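Paper weight, grain and why my creases kept drifting

Posted in July, filed under Paper

I have been folding the same model for most of the month. It is a plain lidded box from a set of diagrams called Caser, and it needs one square sheet, one long diagonal and a grid of smaller creases that all depend on that diagonal. If the first fold is out by a millimeter, the lid binds at one corner. Mine bound at one corner on nearly every attempt, and it was nearly always the same corner.

The diagrams assume a thin sheet with a crisp memory. What I had in the drawer was a pack of Bola colored paper, bought for something else, and a few leftover squares of Irero, a softer stock that takes a curve well and a sharp fold badly. I used the Bola for most of the tests and kept the Irero for comparison.

The sheet

I cut everything to 225 mm square. The packet says 249 mm on the long side, which leaves a strip of 24 mm to trim, wide enough to keep for testing how the paper takes a crease. I recommend keeping these strips. Fold one lengthwise and another crosswise, press both with the same tool, and look at the edges under a lamp. The fold along the grain comes out clean. The fold across it shows a slightly rough ridge, and it opens further when you let go.

A diagonal runs at 45 degrees to the grain, so it gets half of each behavior. The crease goes down reasonably sharp but the panel on one side wants to lift. On a dark sheet this is hard to see. On a bright one it shows up at once in the shading, and I have gone over to green for all test folds.

The surface matters too. I had been working on a cutting mat, which has a slight texture and grips the underside of the sheet. That sounds like an advantage until you try to square up two corners and one of them refuses to slide. A smooth matte tabletop is better. The sheet moves when pushed and stays put under light pressure.

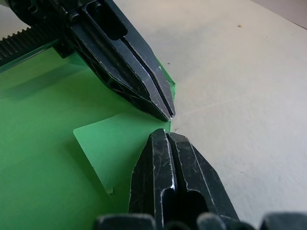
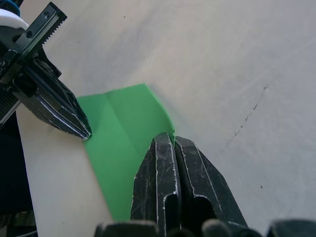

Green on a plain tabletop; the diagonal crease shows in the second picture, with the right panel lifting.

Holding the edge

The drift comes from the hold. When a corner is brought across to meet its opposite, the sheet rotates slightly around whatever point is fixed. If that point is in the middle of the sheet, both ends of the fold move. If it is near a corner, only the far end moves, and the error can be corrected before pressing.

My current order of work:

Set the sheet square to the table edge, grain running away from you.

Fix one corner first and leave the rest of the sheet free.

Bring the opposite corner over without pressing anything. Look at the two raw edges, and ignore the fold.

When the edges line up, pinch the fold lightly at its center, then work outward to each end.

Press with the bone folder in one pass per side. A second pass polishes the paper and leaves a shiny line — visible on darker colors, less so on yellow.

Open the sheet and turn it over before starting the next crease.

The last step is easy to skip. A sheet left folded side up keeps a curl along the raised panel, and the next alignment inherits it. Turning it over and leaving it for a minute under a book takes out most of the curl. I use the Jafri catalog, 841 pages and heavier than anything else within reach.

Results so far

With the corner hold and the smooth table, I folded seven boxes in a row from the Bola paper. Five of the lids went on without binding. The other two were tight at the same corner as before, and in both cases I had cut the square slightly out, so the fault was there before any folding began.

The Irero squares did worse. The diagonal opened back up within minutes and the lid sat crooked. I may try dampening the crease line with a nearly dry brush, though I expect the color to bleed.

Next is the divided version of the box, with an insert cut from the same sheet size. The insert has a lock at the base that the diagrams show from one angle only, and I have not yet worked out which flap goes under.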